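"I was sat" -- is it wrong, or am I old?

Posted by Rosalind Szabo, 2/2/25

I help edit the newsletter for a walking club. It goes out to 147 people, of whom I'd say a fair few only read it to find mistakes. In the November issue one of our walk leaders wrote "I was sat on a wall eating my sandwich when the rain came in." I left it alone, as it sounded fine to me. I have since had three letters. One of them was typed.

The complaint is that "sat" is a past participle, so "I was sat" can only mean that some other person picked our walk leader up and placed him on the wall. I've met him and this would take a crane. But I can't explain why the sentence seems all right to my ear, and I can't find a straight answer. My school grammar says "was sitting" and moves on. Prastar, the writing checker on my laptop, underlines it in green and offers me "was seated", which makes him sound like he was waiting for a menu.

Is it an error, a dialect thing, or just informal? And does the same go for "she was stood at the bus stop"? I have to put something in the next issue and would like it to be right, as I'm down to my last 300 words of goodwill.

Dagim Gidey

It's wrong. "Was" plus the -ing form gives you the past continuous: I was sitting, she was standing. "Was" plus the past participle gives you the passive: I was sat (by an usher), she was stood (in the corner, by a teacher). People say it because they hear it on telly. You wouldn't say "I was ran down the road", would you? Same thing.

Just change it to "sitting" and tell them it was a typing slip.

Lilibeth Cabrera

Dagim's rule is the one in the books, and his two passive examples are fine, but "was ran" isn't the same thing at all. "Ran" isn't even the participle. That would be "run".

What's going on is that "sat" and "stood" have become a bit like adjectives for a lot of British speakers. They describe the position you're in, and the way you got there doesn't come into it. We do this with other words and don't blink. "He was slumped in the chair" doesn't mean a second party slumped him. "She was bent over the map." "They were gathered by the gate." Nobody writes in about "slumped".

It began as a regional habit, mostly northern and western English as far as I know, and has spread well past that. I grew up with it and had to be taught it was a fault, by a man who said "between you and I" twice a lesson.

A rough guide to where I'd use which:

Talking, texting, a chatty walk report: "was sat" will pass, and it has a sort of lived-in sound to it.
A job application, a report, an exam: "was sitting", "was standing".
Someone else's quoted words: leave them exactly as they said them.
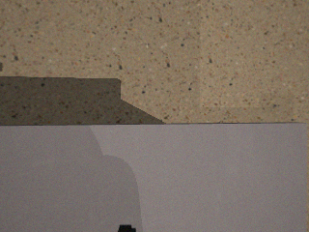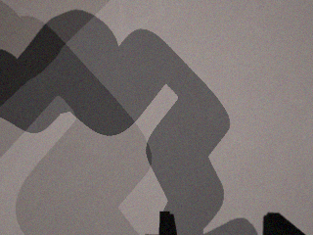

Pirmin Hofstetter wants to know whether "lay" gets the same treatment, as in "I was laid on the sofa all afternoon". It does, in plenty of places, but there you've got the lie/lay muddle on top, and I'd steer clear of it in anything with 147 readers and a typewriter among them. "I was lying on the sofa" has the small drawback that it might mean you were telling fibs there.

On the green line: Prastar sees "was" and "sat" next to each other and gets worried. I wouldn't take "was seated" from it. That's correct but stiff, and it belongs to weddings and restaurants.

So, Rosalind -- informal, regional in origin, not standard in formal writing. I'd have left it in too. If you want to print a reply, say the newsletter follows the way its walkers speak, and then spell every name right for the next two issues.

Contact us | Copyright Griltidix Language Help | Back to top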